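July, gone eleven at night

Quick one, eyes closing. Car still not sold. Or not bought, depending which end you look from. We have the old estate and we want the small one and neither thing has happend.

Hawi Lemma rang at lunch. She's the one with the grey hatchback, two owners, full history, lives over by the Weldu depot. She'd said she would hold it till I'd had the loan answer. Loan answer is maybe. Maybe!! What do you do with maybe. She was nice about it but there is another couple coming to look and I can't blame her.

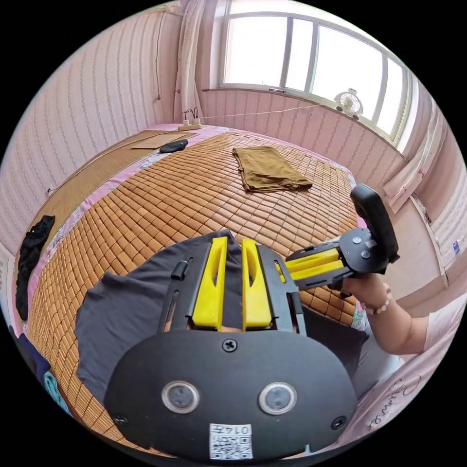
Two grippers, yellow fingers, and a beaded bracelet.

Rang Proltov after that for a part exchange price. On hold for ages, then a man who wanted the reg, the mileage, the tyres, whether anyone had ever smoked in it. Dad's pipe, once, on the way back from Gran's. Said no. He came back with a figure that was 2000 under what we'd get selling it ourselves, and that was before they'd looked at the back bumper. Said they'd need to see it in person and the price holds for four days. Four days from the call or from the email? Didn't ask. Email hasn't come.

Aniela thinks sell private, always sell private. Aniela Marciniak has sold exactly one car in her life, to her own cousin, so. But she did a good advert for it and she's offered to write ours. She wants photos in daylight, after a wash, wheels straight. Also the boot emptied. The boot is its own job. Found in there tonight – one wellie, jump leads, the good picnic blanket we accused Severino of losing, half a bag of grit from winter. Must say sorry to Severino. Must find other wellie.
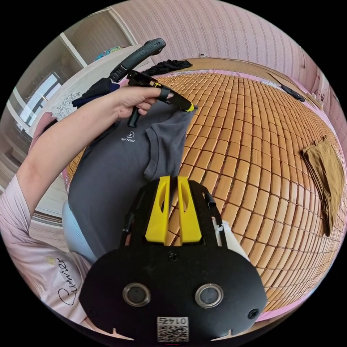
Photo: Selamawit Berhe

Drove the Gotico garage loaner home as ours was in for the MOT. Passed, thank god, two advisories. Front pads getting thin, and a bit of play in something on the nearside I wrote on my hand and then washed off. It's on the sheet. The sheet is in the glovebox. The loaner has a horrible clutch, stalled it at the lights by the school with a bus behind me. Smelt of air freshener, pine, had the windows down all the way. 40 quid for the test plus the bulb. Fine.

Doğukan Gündoğdu at the desk there says don't fix the pads before selling, just knock it off the price and be straight about it. Then his boss leaned over and said the opposite. Buyers see the word brakes and run, he says. I've gone round and round on this all evening and burnt the rice.

Sums, back of the gas bill. Sell private, do the pads, pay Hawi, insurance changeover, tax. Just about works if the loan says yes by the end of the month. Part exchange, doesn't work at all unless we go for the older one at Gora with the dent, and I didnt like the seats. Too low. My knees were up by my ears. Mum would never get out of it. 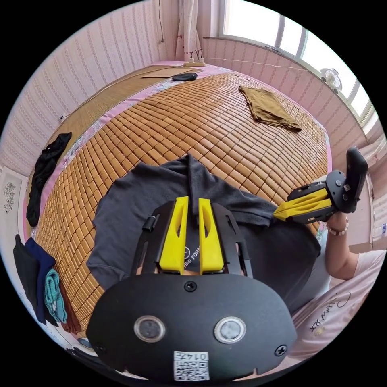
Do I need to tell the insurer the day I sell it?
Best to ring them the same day, and have the new car's reg ready if there is one, so the policy can be moved over.

That's copied off the leaflet so I stop asking myself at three in the morning.

Things for tomorrow then. Ring the loan people before nine when the queue's short. Second key – blue dish? coat? Service book is in the drawer with the takeaway menus, saw it there. Text Hawi either way, not fair to leave her hanging. Wash car if dry. Hoover needs a new bag first, of course it does.

A bit sad about the old thing, if I'm truthful. It's done the coast every summer and never once let us down apart from the exhaust. Put the blanket through the wash and it's hanging over the bath now. Bed.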